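Re: [teleop-list] leader arms vs. headset for furniture-sized things
28th October
5 replies

Dilani Bhattacharjee wrote:
> We have the same two-arm setup and want to start on bigger objects.
> Is it worth demonstrating assembly by hand, or do we stick to cups
> until we know what we're doing?

Dilani, stick to cups if you value your evenings. We didn't.

The job is a white pole-and-tray rack, and my operators drive both arms with the leader pair. Turning the thing over is where new people come unstuck. They drive two left hands for the first 10 demos and then it clicks.
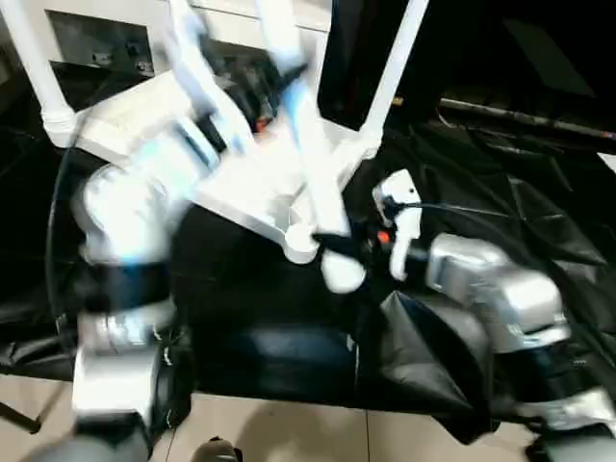 I throw out anything where the operator stops to think for more than 5 seconds, because the policy learns to stop and think too, and it's already good at that. Of 61 episodes last week I kept 42. Tanvir disputes nearly all the others.

Wrist views earn their disk space, mostly for poles. From the head you lose the fingers behind whatever you're holding.

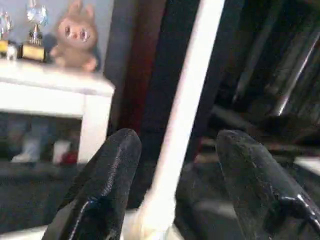

Wrist view, fingers open, white rod between them.

Slow down near the corners – the collars are ribbed and a demo done in a hurry teaches hurry. Tanvir wants to swap to the Calado leaders in November. I'll believe it when the invoice clears.

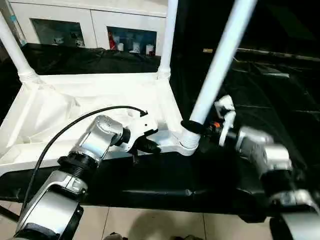
Head view, both arms at the rack, right gripper beside the front pole.

Happy to send our operator notes if you can stand Tanvir's spelling.

3 likes · Share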